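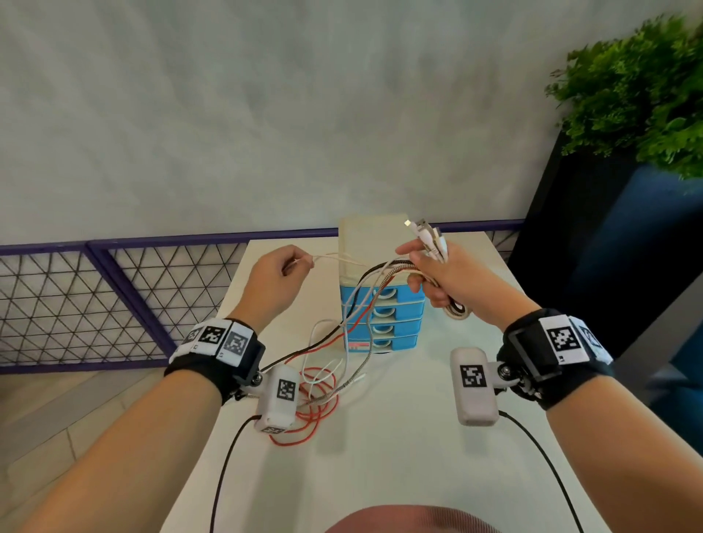

What do you do with a drawer's worth of knotted charging cables?

Pull them apart one at a time, starting with whichever has a loose end, and give each sort a drawer of its own once they're free.

It's the kind of job most of us put off until the school holidays and then put off again, but the cable table at the Pitier neighbourhood centre has given a good many households around here a nudge. The idea is as simple as they come. Bring in the shopping bag, the biscuit tin or the shoebox where your old charging leads have been breeding since goodness knows when, sit down, have a cuppa, and go home with the ones you need and none of the ones you don't.

The table began in March as a one-off, tacked on to the end of a repair morning, and it was so well liked (and so many bags turned up!) that it has been going ever since. The next one is on Thu 22 August, from 9 in the morning, and there's no need to book.

A little plastic chest with four light blue drawers does most of the sorting, and it's a handy thing to copy at home because it takes up hardly any room on a desk or a kitchen bench. The centre's suggestion is to go by the plug at the end and never mind the colour, as a red lead and a white lead may well do the very same job. Braided cords are a pleasure to untangle, being a bit stiffer, while the thin plain ones like to wriggle back through any loop you've just opened, so they reward patience and a gentle pinch.
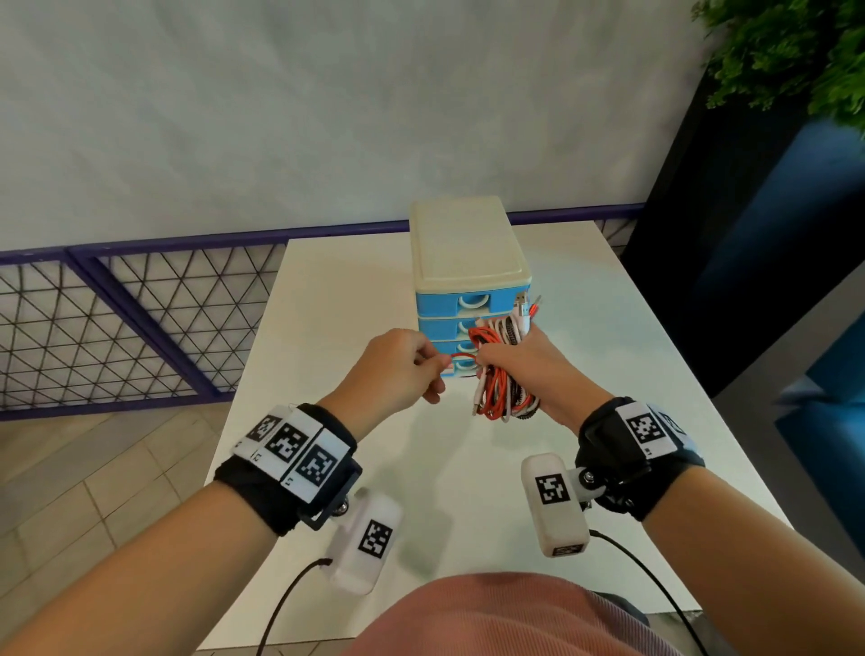 By Hrvoje Vasić
Community news, Pitier

I went along meaning to stay five minutes and was still there when the urn was being emptied. There is something very soothing about working a red cable loose from its neighbours, easing a bit of slack out to one side while you hang on to the rest of the bundle with your other hand, and the chat around the table is half the fun. I learnt that it's best not to tug on the plug itself, that a loose coil keeps its shape better than a tight one wound round your fingers, and that my own collection includes three leads for a phone I gave away years ago.

Anything you don't want to take home can go in the box by the door. Cables in good nick are offered to other visitors first, and the frayed ones go off to the e-waste drop-off at Daher. Please don't pop them in your kerbside recycling, where they wrap themselves around everything.

The centre is also after spare small drawer units, any colour, as long as the drawers slide properly. Leave them at the front desk with your name on a bit of paper if you'd like them back.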